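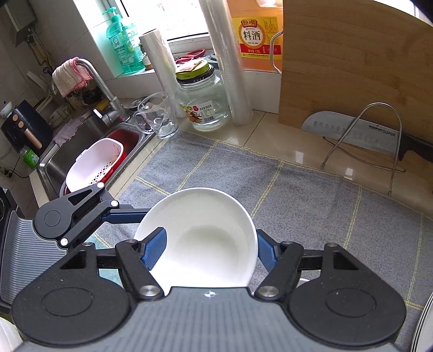 The intake form at the Pridthorpe office had 31 fields, and Eldana Negash filled in the first eight before she picked up the phone.

"Child protection line, this is Eldana. Are you in a place where you can talk?"

The caller was a swim coach at the Broltley pool. He gave his name, then asked if he had to. She told him that coaches were mandated reporters in the state and that his name would be kept out of anything sent to the family. She typed while he breathed.

"I don't have proof," he said.

"You don't need proof. Reasonable suspicion is the standard. Tell me what you saw or heard, in the order it happened if you can."

He started with the wrong part, as most callers did. He talked about the club, its history, the other parents. Eldana let him go on and entered nothing. Field 9 was the child's age. Field 10 was the child's current location. She waited for a gap and asked for both.

"Eleven. She's at home, I think. Practice ended at six."

"Who lives in the home?"

"Her mother. A brother. The mother's boyfriend is there some of the time."

"Is he there tonight?"

"I don't know."

She marked it Unknown. Unknown was a valid entry and the software treated it differently from a blank. A blank dropped the report to the bottom of the queue until a supervisor opened it. She had learned this in her first month, from a report that sat in Waltedia for 20 hours with one blank in it.

"What did she say to you?" Eldana asked. "Her words, as close as you can get."

He told her. It was one sentence, said at the end of practice while the girl was looking for her other shoe. Eldana typed it inside quotation marks and read it back to him. He corrected one word. She changed the word.

"Did you ask her anything after that?"

"I asked if she was okay. She said she was hungry. Should I have asked more?"

"No. You did it right. There are people trained for that interview, and it's better if she only has to do it once."

She could hear a vending machine on his end, or possibly a refrigerator. He said he had sat in his car for a long time before calling. She asked how long, for field 22, and he said he had gone back inside because the car was cold. She entered the time of the call and the time of the disclosure and let the system work out the difference.

The screening tool returned a level 3 – response the same night. She read the address aloud and he confirmed it. The on-call worker for that side of the county was Sandoval, who answered on the second ring and was already putting on a coat.

"Boyfriend in the home?" Sandoval asked.

"Unknown."

"Okay. I'll ask for an officer to meet me."

Eldana went back to the coach and gave him a reference number. He asked what would happen now. She said a worker would go out tonight and that she couldn't tell him more than that.

"Will I find out?"

"You'll get a letter that says the report was received. It won't say what was decided."

"She has practice again in two days," he said. "What do I do if she comes?"

"Coach her," Eldana said. "If she tells you something else, call back and use the same number."

He wrote it down and read it to her twice. The second time he had two digits reversed, and she gave them to him again, slowly.

After the call she had the narrative section to finish. She took out an adverb. She moved the girl's sentence up to the first line, where Sandoval would see it on her phone without scrolling, and pressed Submit at 8:47. The next line was already lit.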